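Teaching a Robot Arm to Service a Server Rack
Project report, Team Falton

We wanted a robot arm to learn rack work from a person, so we built the whole room in simulation and drove the arm by remote control.

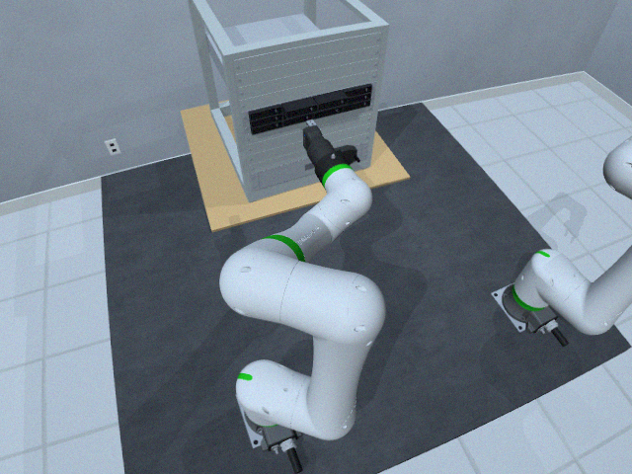 Source: Team Falton, simulation render

We recorded 66 demos in all, and 27 of them came from our very first evening – we couldn't stop! Steering near the black modules took the most patience.
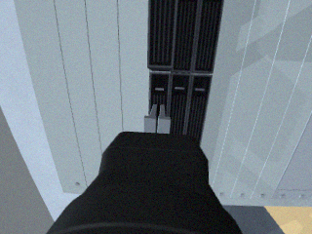 Figure 2. Gripper view, fingertips facing the slotted panels.

Slow, steady driving made much cleaner data, and lining up a small part by hand is really fun.

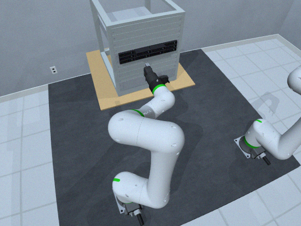
Next Steps

We'd love to reach 141 demos by August and bring in the second arm.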